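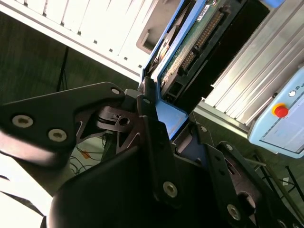

Home | News | Stay With Us | Walks | Getting Here | Contact

Print this page | E-mail this page

May
By Marietjie Mathebula, Nolley Farm Stays

New riverside cabins open at Nolley

I've been itching to write this one for ages, and now I can! We're opening three new cabins down by the river at Nolley, and bookings are open from this Sunday at 9am.

If you've stayed with us before you'll know the old farmhouse at the top of the lane, and you'll probably know the bottom meadow too, if only from walking the dog through it. The cabins are at the far end of that meadow, past the alders, where the river bends round towards Flernirdale. You can hear the water from bed. I tried all of them myself (somebody had to) and slept like a log.

Each cabin sleeps six, with a double room, a bunk room for four, a little kitchen and a wood stove. There's a covered porch on the river side, wide enough to eat supper on when it rains, and we do get rain. Dogs are welcome in two of the cabins. The third, Kingfisher, is dog-free for guests with allergies, and it also has the ramp and the wet room.

Jacobus Xaba from Castdale did the building work with his lads, and he was very patient with me changing my mind over the windows. "Marietjie wanted them bigger, then smaller, then bigger again," he told me when I asked him for something to put in here. "They ended up big. You'd be daft to have small ones with that view."

You don't need a car once you're here. The Majumder Trail goes right past our gate, and it's 100 metres from the porch steps to the first waymark. Turn left for the village shop and the pub, or right for the long climb up to the ridge, which tops out at 1,345 feet and is worth every puff. Þórarinn Blöndal leads guided walks up there on Sunday mornings — bring proper boots, he doesn't hang about — and guests staying in the cabins go free.

We're keeping the camping field as it is, by the way. A few of our regulars rang up worried that we'd be putting cabins all over it, and we won't. Same pitches, same fire pits, same slightly wonky tap. Bheki Van Wyk is still looking after the field and still selling eggs from the hut by the gate.

Cabins can be booked for a minimum of two nights, or a full week in the school holidays. Bedding and your first basket of logs are included, but please bring your own towels.

To book, or to come and have a nose round before you decide, ring the farm office and ask for me or Sipho Chauke. Press visits are welcome too, and Sipho will happily put the kettle on.

Print this page | E-mail this page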